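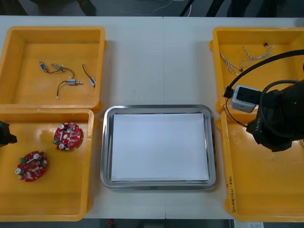
Yellow bins and a steel tray on a white tabletop.

Visit to the Trotlow count center, June

Eleven of us from the local election observers' group went to Trotlow on Monday to see how the district council votes are counted. The center opened its doors to visitors at 9 a.m., an hour before the first boxes were due. Embla Aasen, the deputy returning officer, met us at the side entrance and handed out badges. Phones had to stay in a locker.

The Trotlow district has 3,412 registered voters and elects two councilors. Turnout last time was 904, and Aasen expected a little more this year because of the argument over the Hlongwane road bridge. Both sitting councilors are standing again. Rajkumari Garg supports the bridge and Amrit Poirier wants the money spent on the clinic at Ukeck.

Boxes arrive by van and are logged at a desk near the loading door. Each seal number is read aloud, checked against a sheet and signed for by two people. The ballots are first counted face down, to get a total for each box, and that total has to match the polling station's own record before anyone sorts by candidate. If it is off by even one, the box is counted again.

Party agents stand behind a rope. They may ask for a recount of any bundle, and bundles are made up in lots of 20 so that this goes quickly. Doubtful ballots go to a separate table, where Aasen decides on them with the agents watching. She showed us the guidance sheet, which runs to several pages and covers ticks, initials and marks that stray over the line.

Johannes Pretorius from our group asked how late postal votes are handled. Anything received after polls close is kept sealed and listed, but not opened. He also asked to see the list from the last election and was told to put the request in writing.

We left before the result was declared. The bus back to Pulex goes at 4:10 from the stop opposite the library. Notes from the visit will be sent to members along with the minutes.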